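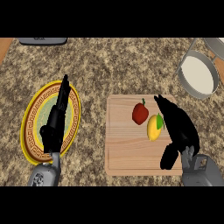

Is the Palisora rebounder worth it if you coach a small soccer team?
For us it has been, mostly because two kids can work on first touch while I run something else with the other eleven.

I picked ours up in August for the Gekerwood under-12s, so it has had a good long run of evening practices by now. It's a steel frame with a tight net, and you can set the angle so the ball comes back along the grass or pops up at chest height. The low setting is my favorite! The return is quick and true, and even our shyest passer started hitting it with her left foot (she asked to stay late for it, which made my whole week).

Setup took me 13 minutes the first time and goes a lot faster now. It folds flat enough to ride in the back of my hatchback with the cones and the ball bag, though you do have to put one seat down.

A couple of gripes. The angle pins are small and hard to grab in cold weather, and the ground stakes it ships with are too short for our soft field. Junaid Ghauri, who has the older group, bought longer ones for his and they hold much better. The net also needed retightening after more than 49 sessions, an easy job with the little wrench in the bag.

I'd buy it again tomorrow, and I'm already trying to talk the club into a second one for the keepers.

Sadia Jafri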